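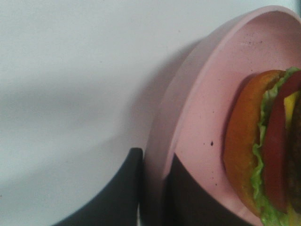

Table clearing by machine is the branch of household robotics concerned with getting plates, cups, cutlery and uneaten food off a table and into wherever they belong. It is generally considered an easy chore by people who do it and a hard one by people who try to build something that does. As of the most recent trials, machines can clear a table under favorable conditions, and favorable conditions are rarely found near a table where anyone has eaten.

Background

Industrial arms have moved crockery since well before the subject had a name. In a plate factory every plate is the same plate, arriving at the same spot and facing the same way, and an arm can lift it all day without an opinion on the matter. Homes offer none of this. A dinner plate may be under a napkin, on top of another plate, or holding half a sandwich that somebody intends to come back for.

Early household efforts mostly avoided the table and went for the dishwasher, on the theory that a rack with slots was a friendlier place to work. The rack was friendly enough. The trouble lay in getting anything to it, and interest drifted back to the table.

The plate problem

A plate is wide, flat and close to the surface it sits on, which makes it a poor shape for a two-fingered gripper. Most systems use the rim grasp, in which one finger goes outside the lip and the other comes down over the inside. The outside finger has to get low enough to be useful without scraping the table. If the grip is shallow, the plate tilts on the way up and whatever is on it leaves.

For this reason many programs teach the machine to remove the food first. This adds a second problem to the first. Real food sags, sticks and smears, so training is commonly done with toy food, which holds its shape and can be used again the next morning. A toy hamburger is a popular choice, having several colors and a clear top and bottom, although it does not always land on either. Critics point out that a robot skilled with toy hamburgers has not been shown to be skilled with hamburgers. Supporters reply that it has to start somewhere.

The Ostley trials

The best-known comparison is the series of trials held at Ostley, where two machines, the Plena and the Kenar, were set the same job in the same kitchen. Each attempt started with one loaded plate on a bare table. The food had to go into a bin and the plate into a rack, with no human help and nothing broken.

Each machine was given 500 attempts. The Plena completed 45 percent of them at the first try. The Kenar did better on plates and worse on food, and was marked down for a habit of putting the food in the rack and then waiting politely beside the bin. Both improved when the lighting was left alone and both got worse when a second plate was added, even an empty one.

A follow-up in September allowed retries. Scores rose sharply, as did the time taken, with the slowest successful clearing lasting long enough for the kitchen staff to have lunch, clear up after themselves and return.

The Sobczak test

The Sobczak test is an informal standard that asks whether a machine can clear a table it has never seen, after a meal it did not watch, without being told which items are finished with. No system has passed. The last condition causes the most trouble – a cup with an inch of coffee in it may be abandoned or treasured, and the cup looks the same either way. Some researchers regard the condition as unfair. Most parents of teenagers regard it as accurate.

Current use

Commercial use is limited to cafeterias with standard trays, where the diner does the clearing and the machine takes over at the hatch. Household units remain in trials. Developers tend to quote success rates for single items, and these can be impressive, but a dinner for four may call for dozens of separate pickups, and a small chance of failure at each one adds up before dessert. A machine that drops 2 plates in 100 would be thought remarkable in the laboratory and would not be asked back by most families.

Related articles
Dishwasher loading by machine
Laundry folding by machine
Ostley trials
Rim grasp
Sobczak test
Toy food in robot training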